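Provari Claw Clip, Large
Item 529
By Echeverri

In stock. Ships from our Irthorpe warehouse.

The Provari is a large claw clip for medium to thick hair. It has a matte finish, rounded teeth and a covered spring. It holds a full twist or a half-up style and lies flatter against the head than most clips of its length, so you can lean back in a car seat or on a couch without taking it out.

Echeverri has made the Provari in the same shape for several years. The version sold here is the current one, which came in last August. It has a stronger spring than the older clip and the finger grips are a little wider. If you own the older one and like it, the new one will feel stiffer for the first week or two. 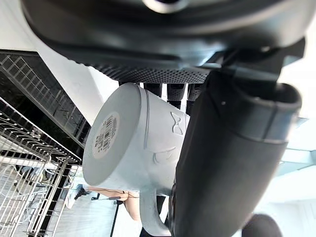
Gripper and mug, close up

Colors

Black, tortoise, oat, dark green, rust and clear. Tortoise varies from clip to clip and we can't match a pair for you. The oat is warmer than it looks on most screens. Clear will pick up some color from tinted shampoos and dry shampoos over time, and it does not fully wash out.

Which size to order

The Provari comes in small, medium and large. This page is for the large. The small is meant for bangs and for pulling back the sides. The medium suits fine hair past the shoulder or thick hair that stops at the chin. The large is for thick hair past the shoulder, long curly hair, and box braids up to mid back.

If your hair is fine and slippery, the large will slide. Order the medium even if your hair is long. A lot of returns on this clip come from people with fine hair who sized up.

How to put it in

Gather your hair at the back of your neck as if you were making a low ponytail. Twist it upward, keeping the twist close to your head. Fold the ends down or let them fall over the top. Open the clip all the way, slide one row of teeth under the twist and close it. You should feel the lower teeth touch your scalp lightly. If they dig in, open it and take in a little less hair.
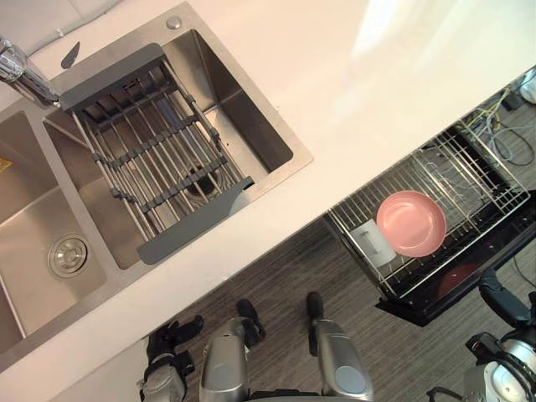 For a half-up style, take the hair from above your ears and twist it the same way. The large clip can look heavy in a half-up on shorter hair.

It works on damp hair too. Leave it a little looser than you would on dry hair and take it out once your hair has dried, or you will have a bend where the teeth sat.

Comfort

Clips cause headaches when they pull in one spot. The Provari spreads the hold over two long rows of teeth, and the tips are rounded and polished. Most customers tell us they wear it through a full workday. If you get sore spots from every clip you try, move it up or down an inch partway through the day. The Fotholm hair pin, also on this site, is a lighter choice and has no spring at all.

Glasses arms and over-ear headphones don't get in the way. A bike helmet will, so take the clip out first.

Materials

The body is cellulose acetate. The spring and hinge pin are stainless steel. The spring sits under a small sleeve so that hair doesn't catch in the coils, which was the main complaint with the older version. There is no glued decoration and nothing to fall off. The finish is in the material and won't peel.

Acetate is less brittle than the hard plastic used in cheaper clips, but it can still break if you step on it. It also softens in high heat. Don't leave it on a car dashboard in summer, and keep it away from a hot flat iron.

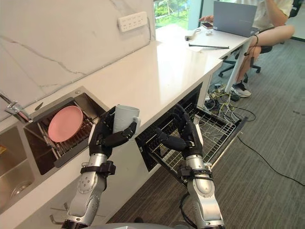

Cleaning is simple. Wash the clip in lukewarm water with a drop of shampoo, rub between the teeth with an old toothbrush, and dry it with a towel. Do this every couple of weeks, more often if you use hairspray or gel. Don't use nail polish remover or rubbing alcohol on it. Both will turn the surface cloudy.

If the hinge starts to squeak, put one small drop of hair oil on the pin and open and close the clip a few times. Wipe off the extra.

Packaging

Each clip comes in a flat cardboard sleeve. Gift boxes are extra and fit one large or two small clips. Gift box orders placed after 25th November may take a few more days to leave the warehouse.

Salon and shop orders

Cases hold 10 clips of one color. Mixed cases are not available. Discounts start at 100 clips and go up again at 200. Use the trade order form and put item 529 in the first column. Display cards are free with the first case if you ask for them.

Returns

Unworn clips can be sent back in the original sleeve for a refund. We can't take back a clip that has been worn. If the spring or hinge fails in the first year, send us a photo of the break and your order number and we will replace the clip in the same color, or the nearest one we have.
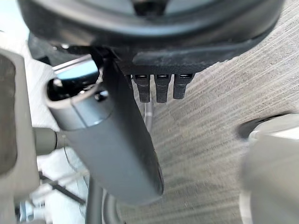
Underside, with three connectors in a row

Also from Echeverri

Provari Claw Clip, Medium
Provari Claw Clip, Small
Fotholm Hair Pin
Fotholm Wide Satin Headband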